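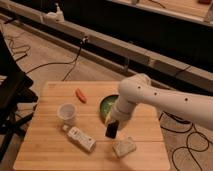

Ramanauskas

Measles catch-up campaign (Sarkaditz)

The Sarkaditz measles catch-up was a school vaccination drive run in the spring term, and I've been putting this entry together on and off ever since. I'm a parent in the district as well as the person who edits these pages, so take the chatty bits as mine and the rest as what was in the letters home.

Background

A catch-up campaign is for kids who missed a routine shot the first time. With measles that usually means the second dose, which is easy to forget once a child is past the toddler checkups (I forgot it with my oldest). Measles spreads through the air very easily, so even a small gap in one grade can be enough for an outbreak.

In Sarkaditz the gap showed up when the district moved its paper health cards into a records system called Rellow. Once everything was in one place, 3497 students had no second dose on file. Plenty of them had probably had it - old cards get lost, families move - but the schools had to write to all of them anyway.

How it worked

Letters went out in May with a consent form on the back. Parents had 14 days to return it, or to send in a copy of the shot record if the child was already covered. Nurses then visited each school for a morning, and there were 3 evening clinics at the Musosex sports hall for families who'd missed the school visit. We went to one of those. The line was long but it moved, and the parking was terrible!

Kids with a fever on the day were asked to come back later. A sore arm, a mild rash or a bit of a temperature afterward was listed as normal on the handout, with a number to call for anything worse.

Response

The district's target was to settle 70 percent of the open records before summer break, either with a shot or with proof of an earlier one. I haven't seen a final figure and I'd rather leave it out than guess.

Most of the complaints I heard were about the form. It asked for a doctor's stamp in one box and said no stamp was needed in another, so a lot of people sent it in twice. A corrected version was posted later, with the stamp box gone.

See also: School nurse; Consent form; Rellow (records system)

Last edited May 31, 2022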